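Fitting a liner so that it stays put
---

Most liners slip because they are the wrong width for the bin. Height matters much less. Measure the circumference of the rim with a tape, halve it, and add 2 cm. The result is the flat width of bag to order. A bag much wider than this will slide down as soon as anything heavy lands in it.

1. Open the bag fully and shake it once to separate the sides.
2. Push the base down with a closed fist until it touches the floor of the bin.
3. Fold the top outwards over the rim. Leave at least 12 cm hanging on the outside.
4. Gather the slack at one point and either knot it or leave it as a flap.

Solid-sided bins trap air under the bag, which then balloons upwards. Drill two small holes near the base, or feed the bag in slowly with one hand flat against the side. Mesh bins do not need this step.

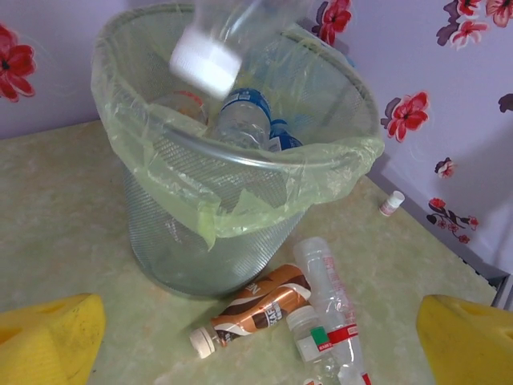
Thickness is given in microns. For paper and empty drinks bottles, 18 is enough. Food waste needs a heavier bag, and broken glass should be wrapped before it goes into any liner.

Buying in bulk only pays if the bags are stored properly. We took a carton of 2,000 for the Rerley office and kept it next to a radiator. By January the outer rolls had gone brittle and split along the seam. Rania Hajji now keeps the rolls in a closed cupboard at floor level, with the width written on each one in marker.

Change the liner when the contents reach the fold. Lift by the overhang, twist twice and knot.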